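Student Robotics Project at Idbridge Opens Second Year with Computer Repair Task 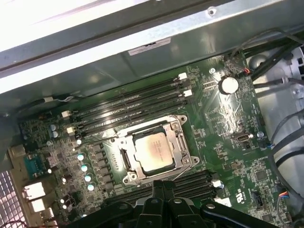

The gripper over a computer motherboard with the processor seated in its socket and empty memory slots. Photo: Idbridge Technical College

IDBRIDGE, 16 August 2024 – Idbridge Technical College announces that its student robotics project, named Zullance, will start a second year with a new and more difficult task. The students will teach a robot arm to do small service jobs inside a computer chassis, such as placing memory modules and closing the latches.

The project was founded in 2023 as an evening class. In the first year the students worked with simple parts on a flat table. This year 33 students are enrolled, and they come from the electronics program as well as from the software program.

The work inside a computer asks for more patience. The space between the parts is narrow, and the fingers of the gripper must come near to the memory slots without touching the components beside them. The students guide the arm by hand control and record each attempt. The recordings are then used to train the control program. Until the end of the spring term, the class has recorded 522 attempts, and 274 of these were accepted for training after a review by the students themselves.

The computers used in the class are retired machines donated by Ollberg, a local company for office equipment. Ollberg will also give the class a second workbench for the new school year. The gripper fingers are designed by the students and can be changed when a new shape is needed.

"We want that our students learn with real equipment, also when it is old," the college said in a statement. "A mistake on a retired board is a good lesson and it does not cost much."

In February the Zullance team will take part in the Chae Student Automation Meeting, where each school shows one task in front of visitors. The team plans to show the placing of a memory module from start to finish.

Students of all programs at the college can apply for the class until the first week of the term. Previous experience with robots is not required. Application forms are available at the student office.

About Idbridge Technical College
Idbridge Technical College offers two-year programs in electronics, software and machine maintenance.

Press contact: Communications Office, Idbridge Technical College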